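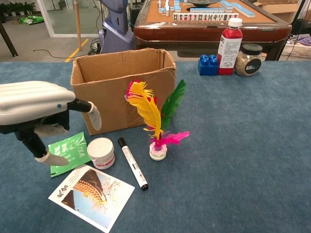 Swap Parcels: The Questions I Get Asked Most

I've been running the Ellarico parcel swap from my kitchen table in Nultstead long enough that my inbox has started repeating itself, so I finally sat down and wrote out the answers. If yours isn't covered, the email address at the bottom still works. Last updated July 21, 2022.

What is a swap parcel, exactly?

It's a small box of everyday things from wherever you live, mailed to a stranger who mails you one back. A packet of tea, something to play with, something to write with, a postcard. You sign up, I match you with a partner, you both have 24 days to get your boxes in the mail. I don't see the parcels or open them, I only do the matching (and the nagging!).

How big should the box be?

Small enough to carry under one arm. I reuse boxes constantly and I'd love it if you did too. Scuffs are fine, old tape is fine. If the top flaps are gone it makes a great sorting box at home, but please find one that closes for the actual mailing. I once taped a sheet of cardboard over the top of an open one and it got there, but I worried about it for two weeks straight.

Is there a spending limit?

Yes, 16 dollars for what goes inside, postage not included. Most people come in way under. If you already have something nice in a drawer, it counts as free.

What are good things to put in?

Flat stuff and light stuff. Tea is my favorite because it weighs next to nothing and everybody can share it with somebody even if they don't drink it. A card with a picture on it is lovely, especially a building or a street. I have one with a traditional Chinese roof eave on it, all orange and gold brackets against a pale sky, and I've moved it from table to shelf to table again because I can't bring myself to file it. Pens and markers go over well too. Put the cap on tight and slip it in a bag.

Can I send a toy?

Please do! Grown-ups like them as much as kids. My number one pick is a feathered shuttlecock, the kind you keep up in the air with your foot. Ones with feathers in yellow, green and pink look so cheerful when you open the lid. I'm terrible at it, my best run is four kicks, and I still go out in the yard with mine.

How do I pack feathers so they don't get crushed?

This comes up more than you'd think. Stand the shuttlecock on its base in a corner of the box and build up around it with crumpled paper, but leave the feathers themselves loose. Don't wrap them and don't lay anything on top. If the box is too low for that, get a taller box. A bent feather usually comes back if you hold it over a steaming kettle for a few seconds and smooth it with your fingers - keep your hand off to the side, the steam bites.

What about little jars?

Small jars with lids are okay as long as what's in them is allowed through the mail and the lid really closes. Run a strip of tape around the lid, then put the whole thing in a zip bag. Tell your partner what it is. I've opened mystery jars before and spent an evening sniffing one with the Bouazza dictionary in my lap, no closer to an answer.

My label is in Chinese (or Greek, or Polish...). Should I translate it?

A sticky note with a line or two is plenty. For tea I'd write what kind it is and how long you leave it in the cup. If you don't read the language either, say where you bought it and let your partner have the fun of looking it up. Don't cover the original printing, people like seeing it.

Should I write on the postcard or leave it blank?

Either one. I write on mine, on the back, with a marker that's had a minute to dry before the card goes anywhere near the rest of the box. Blank is nice if your partner collects them. You can ask!

How do you lay everything out before packing?

I put a felt mat on the table, since round things don't roll as much on it, and set out every item with the box behind them. Then I go in the order heavy, flat, feathery. If something doesn't fit I take it out and save it for next time, I don't push.

How many people are in the swap?

A little more than 200 right now. We had a big jump in March when the Sindau newsletter gave us a mention, and matching took me an entire weekend.

Can I ask for a partner in a certain country?

You can ask and I'll try. No promises.

My parcel never showed up. What now?

Write to me after 24 days have gone by from the mailing date. I'll check with your partner first. If it's truly lost I'll match you again, and I keep a couple of spare boxes half packed at home for that.

Where do I write?

swap at ellarico dot example. I answer in the evenings, usually with tea.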